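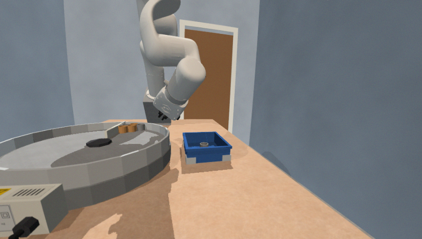 Plolier Evening School | Home and Interiors Department

Choosing wall color for a small room
Speaker notes, Greenberg Hall, 6th July

Start on time. The side door gets locked once the talk begins, so check the corridor first. Lights stay on for the first half. Sample boards are in the tall cupboard, and the key is on the hook behind the kitchen door.

Opening
Ask who has painted a room in the last year. Then ask who would pick the same color again. Usually a lot of hands go down. Let people talk for a minute, then move on or it eats the first section.

Say what the talk covers: light, undertone, finish, and how much paint to buy. Wallpaper is in the March session. If someone asks about it, point them to the handout table.

Light
Most people choose a color in the store, under store lighting, from a chip the size of a stamp. Then they roll it onto four walls and wonder why it looks wrong.

North-facing rooms get cool, even light. Grays turn bluer there and whites can look flat. South-facing rooms get warmer light and can carry a cooler color without feeling chilly. East and west change during the day, so you need to look at the sample in the morning and again in the evening.

Bulbs matter as much as windows if the room is used mainly at night. Hold up the two boards from the Rasach Street job. Same can of paint, one seen under a warm bulb and one under a cool one. Pass the lamp around, but unplug it first.

Two walls of the same color almost never match. The one catching the light looks paler and the one facing away from it looks deeper. People call the store to complain about a bad mix when all they have is a corner. Spend some time here, as it comes up in every Q&A.

Undertone
Put the boards against a sheet of plain printer paper. A gray that seemed neutral will show its blue, green or violet right away.

Then look at what is staying in the room. Floor, countertop, table, sofa. These cost more than paint and they are already there. Tan and honey-colored surfaces look warmer next to a blue-gray, and some people like that contrast a lot. Others find it makes the floor look orange. Neither group is wrong, but it is better to find out before the second coat. 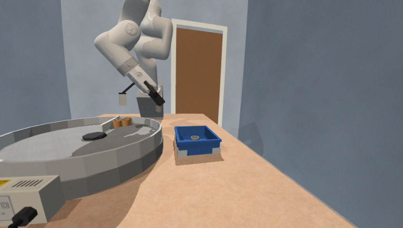
Pale blue-gray walls with a light tan wooden table.

Ask the room whether they would go warmer or cooler on the walls with a tabletop like that. Take a show of hands. Last time it split down the middle and we had a good argument over it.

Small rooms and the white question
The usual advice is to paint a small room white. It works if the room gets plenty of daylight. In a dim room white goes dingy, and a mid-tone often does a better job. My own hallway is a dark green and I would not change it back.

Things that help more than the color itself:
– Taking the wall color over the baseboards and door frames, so the eye does not stop at every edge
– Keeping the ceiling in the same family as the walls
– Clearing the floor along at least one wall

Skip the accent wall discussion unless asked. It takes too long.

Finish
Flat hides bumps and patching but marks easily. Eggshell is what I suggest for most living rooms and bedrooms. Satin for kitchens, bathrooms and anywhere with children. Semi-gloss for trim.

The higher the shine, the lighter the color can look, and the more you see every dent. Old plaster and satin are a bad pair. If the wall has been patched, prime the whole wall and not just the patches, or the spots will flash through when the light comes in low.

How much to buy
Work it on the flip chart with a real house. The one I use is 1,779 square feet of wall over the whole ground floor. Read the coverage on the can, divide, and double it for two coats. Then take off the big windows. Leave the small ones in – they roughly pay for what stays in the tray.

Buy all of one color at the same time. If you end up with 3 cans, pour them into one big bucket and stir before you start. Small differences between cans show up in the middle of a wall.

Write the color name, the finish and the room on the lid. Then write it again somewhere else, because lids get paint on them.

Testing
Paint a large piece of card, two coats, and leave a white border around it. Move it from wall to wall. Do not paint test patches straight onto the wall next to each other, as each one changes how the next one looks.

Live with the card for a few days. Look at it when you would normally be in the room. Grevine will mix sample pots in any color from any chart, and the staff there are patient with people who come back for a fourth one.

Break and Q&A
There are 22 chairs out and more stacked by the stage. Tea during the break, then questions. Have the fan deck ready.

Questions that always come up: painting over dark red (tinted primer, then be patient), smell (open windows and let it air overnight), and whether to paint the radiator (yes, with radiator paint, and when it is cold).

Leave handout 2 by the door for people to pick up on the way out. Wipe the flip chart and put the boards back in order, lightest at the front.

© Plolier Evening School | Contact the Home and Interiors Department | Back to top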